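Orkard opens Tadley service centre for domestic door closers and hinges

Orkard, the maker of internal door hardware, has opened a service and refurbishment centre in Tadley. The centre will inspect, repair and recertify hinges, latches and overhead closers fitted in rented homes, and will hold spare parts for every product the company has sold in the past 40 years. It is open to trade customers now and will accept parcels from householders from June.

The centre replaces the repair bench at the company's former warehouse, which handled closers only. Hinges and latches returned under warranty were previously exchanged for new units and the old ones sent for scrap. A review of returned stock showed that most of the hinges needed a new bush and pin, and that the leaves themselves were within tolerance. Most of the returned latches had a worn spring and no other fault.

Work at Tadley is divided between three areas. Goods are received, logged and cleaned in the first. The second contains the test rigs, where each closer is cycled under load and its closing force recorded at three opening angles. Hinges are mounted on a dummy leaf weighing 80 kg and checked for drop at the free edge. The third area is used for reassembly, lubrication and packing. Each repaired unit is stamped with a new inspection code, and the matching test sheet is placed in the box.

Turnaround for trade orders is five working days from receipt. Landlords with larger quantities can book a collection, with a minimum of 200 items in one load. Mixed loads are accepted provided that closers are packed separately from hinges and that any fluid leak is marked on the outside of the carton.

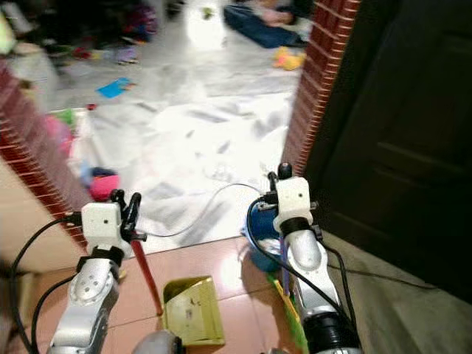 The centre will also supply the Daltar hinge, a new three-knuckle butt hinge intended for internal doors in existing buildings. It has the same leaf size and screw positions as the older Orkard pattern, so a worn hinge can be changed without cutting a new recess or plugging the old holes. The pin is held by a grub screw at the lower end and can be withdrawn with the door closed, provided the grub screw has been released first. The bush is a separate part and can be renewed on site.

Daltar hinges are supplied in pairs and in sets of three. Orkard recommends three hinges for any door heavier than 40 kg and for all doors fitted with an overhead closer. The middle hinge should be set midway between the upper and lower hinges unless the door manufacturer's instructions state otherwise. Fixing screws are included. Hinges intended for fire doors carry a separate part number and must be fitted with the intumescent pads supplied in the same carton.

The finishes available at launch are satin, polished and black. A brass finish is in preparation and will be announced when stock is held. Painted hinges can be refurbished at Tadley, but the paint is removed during cleaning and is not replaced.

Orkard has also revised its guidance on floor clearance. Many of the closers returned as faulty were found on test to be in working order, and the fault reports described doors that stopped short of the latch. In these cases the usual cause was a change of floor covering. Where carpet has been replaced with tile, or tile laid over an existing floor, the gap under the door is often reduced enough for the lower edge to rub. The closer is then adjusted to a higher force to overcome the friction, and the hinges wear more quickly as a result.

The revised sheet asks installers to measure the gap at three points along the swing of the door before altering the closer. If the smallest reading is under 5 mm, the door should be eased or rehung before any further adjustment is made. Uneven floors should be measured at the highest point crossed by the door. The closing force should then be reset from its lowest value and raised in single steps until the latch engages from each of the test angles. The sheet is printed on one side of a page and is now packed with all closers, new and refurbished.

Spare parts will be distributed through Chareonsuk, which already supplies Orkard products to independent ironmongers. Chareonsuk will stock bushes, pins, grub screws, latch springs and closer arms. Complete closer bodies will be sold only by Orkard, as they have to be filled and tested at Tadley before dispatch. Part numbers are unchanged from the current list, although the prefix for refurbished items is now R – the earlier prefix, X, will still be recognised on orders until the next edition of the catalogue.

Refurbished closers carry a two-year warranty and refurbished hinges a one-year warranty, in both cases from the date on the test sheet. The warranty does not cover units that have been opened after dispatch, or closers fitted to external doors. New products are sold under the existing terms.

Items that fail inspection will be stripped for usable parts unless the customer asks for them to be returned. A handling charge applies to returned items. Fluid drained from closers is stored in sealed drums and collected by a licensed contractor, and metal that cannot be reused is sorted by type before it leaves the site.

Householders using the parcel service from June should remove the screws and tape them in a bag to the inside of the box. The model number is stamped on the underside of the closer body or on the back of the hinge leaf. Where it cannot be read, a note of the leaf height and the distance between the upper and lower screw holes is sufficient. A door should not be left hanging on a single hinge while parts are away for repair, and fire doors must not be left without a working closer. For these doors an exchange unit can be requested when the booking is made.

The trade counter is open from 7.30 am to 4 pm on working days. Test rigs can be viewed by appointment.

Notes to editors

Orkard makes hinges, latches and closers for internal doors. The Tadley centre does not carry out work on locks, cylinders or window hardware.

Product drawings, the revised clearance sheet and the spare parts list are available from the Orkard press office on request.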